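Setting and Clearing a Tray: Project Report
Sep 26, 2021

Background

Our group looked at how a single place setting gets put on a serving tray and taken off again. The student café, Nollby, serves soup on trays at lunch, and the line slows down at the point where the tray is loaded. We wanted to find an order of steps that was easy to learn and did not leave the spoon on the floor.

Materials

We used one large cream tray with rounded corners, a round white plate with a dark rim, a smaller white bowl with a matching rim, and a dark brown wooden spoon. Everything was kept on a white board laid over a wooden table. The tray stayed near the front edge and the dishes started on the right.

Method

We tried two orders. In the first, the plate, bowl and spoon were moved together as a stack. In the second, the spoon was lifted out of the bowl first, then the bowl and plate were moved, and the spoon went on last. Each order was repeated 70 times. A run was stopped if it took longer than 90 seconds. 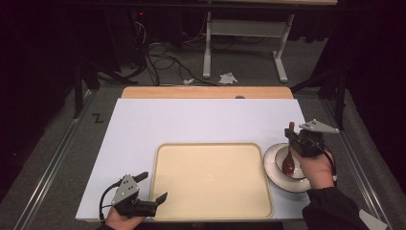

Results

The stacked order was faster, but the spoon slid out of the bowl in 8 runs. With the spoon taken first, it was never dropped. The handle was easiest to pick up when it leaned against the side of the bowl and pointed up. When it lay flat, it took several tries.

Problems

We did not test with soup in the bowl. The weight would change how the stack behaves, so our results only cover empty dishes. We also used only one kind of spoon, and a metal one may slide more.

Next steps

In January we plan to repeat the runs with water in the bowl and add a cup to the setting.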